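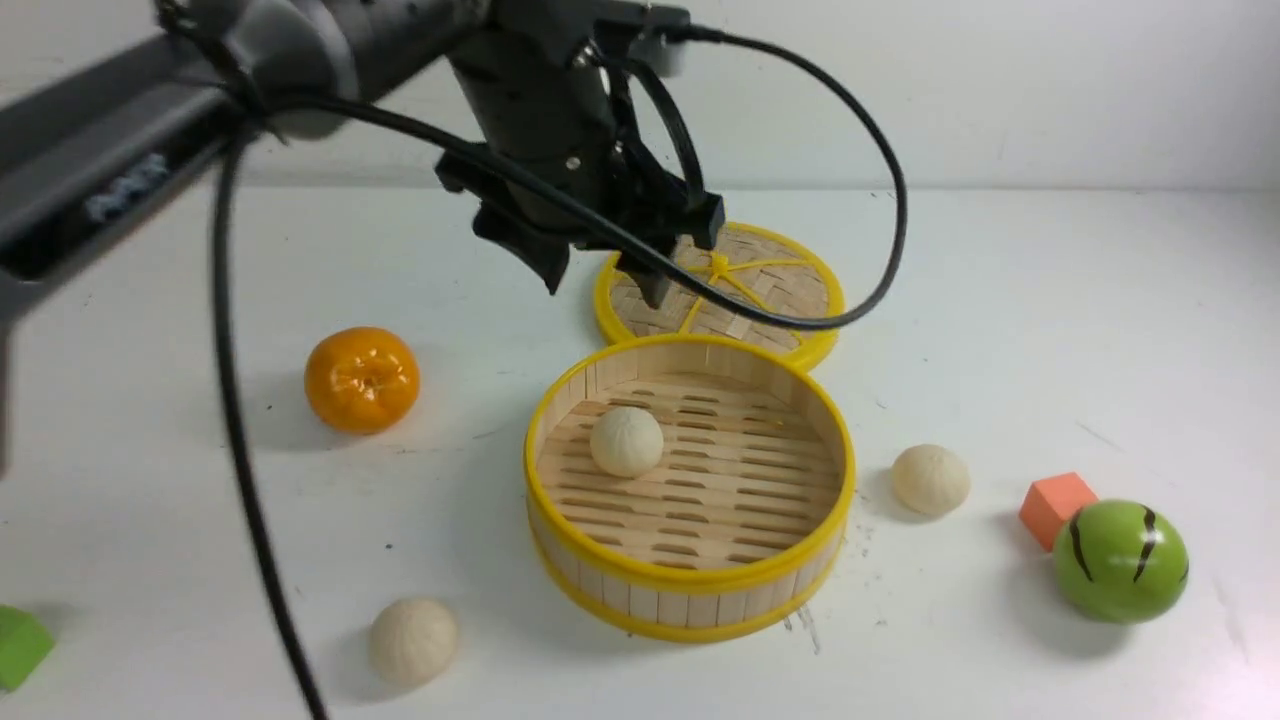 Waldemar Kołodziej escreveu na semana em que recebeu o nosso primeiro resumo que ainda não percebia por que motivo um comparador de aquecedores precisava de medir consumos por conta própria, quando os fabricantes já publicam a potência de cada aparelho. A pergunta é boa e serviu para organizar este relatório, por isso começo por ela.

A potência na caixa diz quanto o aparelho pode gastar no máximo. Não diz quanto tempo o termóstato o mantém ligado, nem como fica um quarto pequeno ao fim do serão, e era isso que os leitores nos pediam desde o início. Quem compra um termoventilador para o escritório quer saber se vai conseguir escrever sem luvas e que fatura vem a seguir! Desde abril que trabalhamos nessa resposta, e estou muito contente com o ponto em que estamos.

Relatório de progresso – Guia Hurnance de aquecimento doméstico
Apresentado à Fundação Bornmont, 11 de outubro de 2022

O que está feito

O guia está em linha e tem 3824 leitores inscritos no boletim. A meta acordada para esta fase era de 3000, e passámos essa marca ainda antes de chegar o frio, o que me surpreendeu bastante (contava com um verão parado). Muitos chegaram pela página sobre radiadores a óleo, que foi a primeira a ser publicada e continua a ser a mais lida.

Estão terminadas as fichas de cinco famílias de aparelhos: radiadores a óleo, convectores, termoventiladores cerâmicos, aquecedores de quartzo e painéis de infravermelhos. Cada ficha traz o consumo medido, o ruído à distância de uma cama, o comprimento do cabo e uma nota sobre o corte de segurança em caso de queda. Juntámos também uma tabela em que o leitor escreve o preço do seu contrato de eletricidade e vê o custo por serão. Foi o elemento que mais correio nos trouxe, quase todo simpático, e uma leitora de Bragança corrigiu-nos uma fórmula na tarifa bi-horária. Já está emendada.

As medições foram feitas no apartamento cedido pela Gullow, sempre na mesma divisão, com a porta fechada e os estores corridos. Repetimos cada ensaio até termos duas leituras próximas. Dá trabalho, sobretudo com os radiadores a óleo, que precisam de arrefecer por completo entre ensaios, mas agora temos números que podemos defender linha a linha. 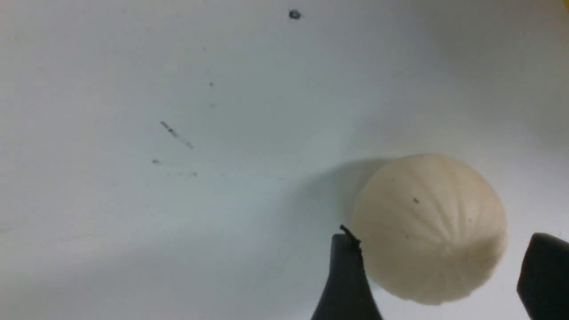
Quanto aos termoventiladores, a oscilação deu-nos mais que fazer do que eu previa. Um aparelho que roda distribui melhor o ar morno, mas quem está sentado à frente dele sente menos calor em cada passagem, e os nossos sensores fixos não mostravam bem essa diferença. Acabámos por acrescentar um segundo ponto de leitura, à altura de uma cadeira, e por refazer as fichas já escritas. Ficaram muito melhores e recomendo a leitura da ficha dos cerâmicos a quem tiver pouco tempo.

O que se atrasou

Faltam 2 fichas: as lareiras elétricas e os toalheiros de casa de banho. No caso das lareiras, o fornecedor Nutsugah enviou-nos os modelos com a ficha elétrica errada e a troca demorou. Nos toalheiros a dificuldade é nossa, uma vez que o apartamento tem uma casa de banho sem janela e a humidade estragava as leituras. Já pedimos outra divisão à Gullow e a resposta foi positiva, falta acertar as chaves.

A versão para telemóvel da tabela também não está como eu queria. Funciona, só que a coluna do custo fica escondida nos ecrãs estreitos e é preciso arrastar o dedo para a encontrar.

Despesas

Mantemo-nos dentro do orçamento aprovado. A rubrica dos aparelhos ficou abaixo do previsto graças aos empréstimos – todos devolvidos, todos com guia assinada – e gostaria de propor que a diferença passe para a rubrica da eletricidade, que subiu com os ensaios repetidos. As faturas seguem em anexo, por ordem de data. Nenhum fabricante pagou para aparecer no guia e as ligações para lojas não nos rendem comissão, tal como ficou escrito no contrato.

Próximos passos

Publicamos primeiro as lareiras, porque é a ficha que mais nos pedem, e a seguir os toalheiros. Em paralelo, corrigimos a tabela no telemóvel e preparamos uma página sobre tomadas, extensões e potência contratada, um tema que aparece em quase todas as mensagens. Tenho imensa vontade de a escrever!

Ao Waldemar Kołodziej envio à parte a folha com as leituras completas do convector, para que possa comparar a potência da caixa com o consumo real. Se a Fundação preferir receber as folhas de todas as fichas, basta indicar-nos o endereço para onde devem seguir.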